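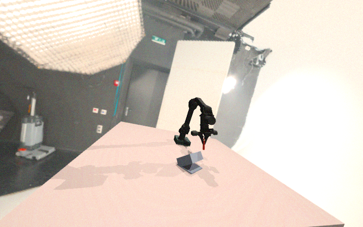 Workshop tips: comparing grippers on a small arm without losing your weekend

If you have two or three grippers in a drawer and one arm to put them on, the temptation is to bolt one down, grab whatever is on the bench and call the winner by lunchtime. I did that for years! These are the habits that stuck once Kiprono Mbwambo and I started doing it properly on the long table at Flurkville.

Run it in the simulator first. You'll find the silly problems (a finger that can't close all the way, a wrist that swings into the base) while it still costs nothing. We do 3000 simulated picks overnight and read the failures over coffee.

Start with something thin. A slender stick held upright is my favorite test piece of all. Tapered fingertips love it, and wide flat pads often push it over before they close. Paint it red or some other loud color so the camera finds it against a pale table.

Keep a second object nearby. Grippers with knobs or housings sticking out to the sides need more elbow room than you'd guess from the fingertips, and a neighbor with sharp edges and tilted faces will show you that fast.

Mind your shadows. One strong lamp off to the side throws long dark shapes across the tabletop, and cheap cameras see them as edges. Try every gripper under the same light, then change the light and go again. Réka Vörös got our detection from terrible to 98 percent just by adding the ugly shadows to her training pictures — I was so happy I bought cake.

Matte beats shiny. A smooth matte top gives you color without glare. If yours is glossy, a sheet of plain craft paper is plenty.

Change one thing per run. New fingers, old controller. Or new controller, old fingers. I've got a whole notebook from November I can't use on account of this one.

Lift, then wait 4 seconds. Slow slips are easy to miss if the arm heads straight off to the drop spot. Hold the stick in the air and watch the bottom end.

Label the screws. The Clindau mount and the Vodley mount take lengths that look the same in your hand and are not the same in the wrist. Film canisters or pill boxes work great, and masking tape on the lid will do for a label.

Next up is soft fingertips. Meriem Slaoui has poured 6 pairs in different silicones and they're curing on my shelf right now.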